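Zip-up jacket
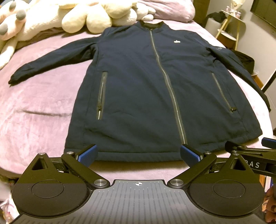

Lewis Arnov
Contributor, clothing and household pages
Last edited 9 Nov 2020

A zip-up jacket is a short coat that closes down the front with a zip, usually from the hem to the top of the collar. I've worn one for most of my adult life and I still catch the lining in the teeth about twice a week, so please take my advice on zips with a pinch of salt!

Parts

The collar on the plainer sort is a stand-up band with no lapels, and the zip runs up underneath it or right through it. The navy one on the bed has a short band like that, a grey-silver zip down the middle and a small white logo on the wearer's left chest. Hand pockets go low on the front, and I much prefer them zipped (I've lost enough bus tickets out of open ones). Padded front panels are common on winter jackets. They pucker a little when you lay them down, and that's fine.

Laying flat and folding

Any bed will do, though on a plush cover like this lavender-pink one I find sleeves drag a bit. Put the jacket front side up, close the zip and smooth from the collar down to the hem. Then bring the sleeves in across the front, fold the sides to the middle and turn the bottom half up. Some people fold it face down instead, which gives you a neater front but hides the zip, and then I can never tell which jacket I've picked up.

Padded ones don't like being squashed for months. Mine hang from December onwards and get folded again when the weather turns.

Washing

Read the label first, obviously. Close every zip, pockets included, and turn the jacket inside out if there's a logo you'd like to keep. I go for a cool wash and a slow spin, then dry it flat, giving the padding a good shake now and again – it does clump, especially round the cuffs.

Names

Where I grew up, in Monivell, everyone called it a zipper, even in the shops. Over in Momell the same thing was a "zip top", whether it was padded or not, and you'd get a funny look for saying anything else.

See also: Anorak; Cardigan; Zip fastener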